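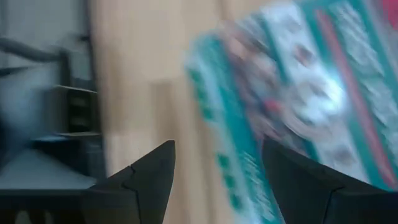 3.2 Cell Setup and Upkeep

The cell at Cludomdale is a two-gripper tabletop station running the Zeltell control stack. It was built up in September from parts left over from the Iko bench — same rig, new cables. We describe the upkeep in some detail as most of our lost hours came from there and not from the policy code.

Wrist cameras first. Each one looks down past its own two fingers, so the fingertips are in every picture and we use them as the zero mark. If the tips look soft the lens has turned in its mount: stop, refit, redo the calibration. If the tips are sharp and everything past them is streaked (Fig. 2a), the lens is fine and the arm is moving too fast for the exposure. Early on we mixed these up and tore down a good camera twice. Exposure now fixed at 8 ms, gain left on auto.
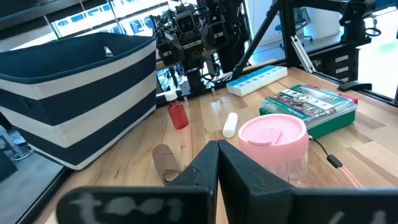

Cludomdale, 15 November 2021

Log entry for the day, lightly edited. Finger tips checked closed, then open. Wood top wiped down — glare off the varnish still bad toward the windows, see Fig. 2b. Objects for the tidy-up task set out: striped bin, rolled bandage, tumbler with strap, first aid kit, pill organizer, small red bottle. Strap on the tumbler is the problem item. It lies wherever it likes and a finger can slide under it with no change in the force reading. Rule we settled on: strap laid flat and away from the cup before each run, clip included.

Of 452 runs logged on this cell, 171 were stopped by hand. We went back thru the stop notes and the largest group was cable related, not grasp related. A slack loop at the gripper catches, pulls the connector a hair loose, and the camera feed drops a few seconds later. The fix was dull. Connector reseated, loop tied higher up the arm, then the arm driven to its far corners by hand while someone watches the loop. Repeat after any finger swap.

The fixed camera (Fig. 2c) is kept for this check. It sees both grippers over the table and a hanging cable shows up well agianst the bright ceiling.
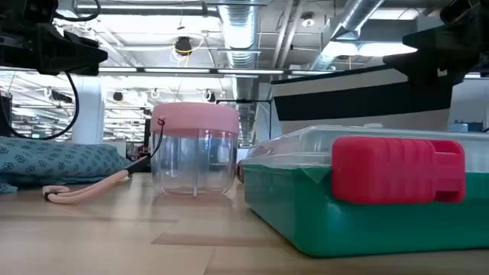 Abbasi objected at this point in the draft that tying the loop higher only moves the wear to the next joint, and that a cable should be replaced on a fixed count whether it looks good or not. Fair point. We have no wear data past 2 cable sets so can't settle it here. For now: replace on first dropped feed, write the run number on the old cable, keep it.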